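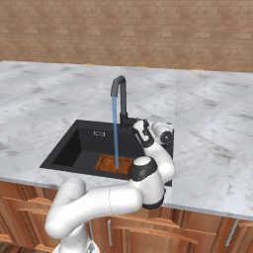
The simulated arm at the sink, its gripper beside the base of the faucet. Render: Dagmar Tóth

Dagmar Tóth has spent most of the winter on a kitchen that exists only on her computer. She calls the project Drena, and she works on it from a bench in the shared workshop in Grokisitz, where the real arm will be bolted down in March if the stand is finished.

“I wanted to get the faucet right first,” she says. “A drawer is easy to grab. A faucet fitting is small, it sits at the back, and the sink is in the way the whole time.”

The room came together quickly — brick wall, marble counter, wooden cabinets, a black sink with a slatted board in the bottom. The water took longer. She made the stream blue so that she could see it at a glance on a small screen.

“Real water would be clear, of course. I don't care about that yet. I care about where the fingers are.”

Her log lists 1,048 runs so far. In 289 of them the elbow touched the rim of the sink. Norbert Kopecký, who shares the bench and is welding the stand, suggested moving the base farther left, and she has tried 5 positions since.

“Norbert thinks in steel,” Tóth says. “He asked me how heavy the thing was before he asked what it did.”

Kopecký is less sure about the schedule. “The stand I can promise,” he says. “The plumbing is another matter. We have one tap in here and people use it for coffee.”

Tóth plans to start the real tests with a dry sink and a loose faucet clamped to a board. She has not picked the faucet yet.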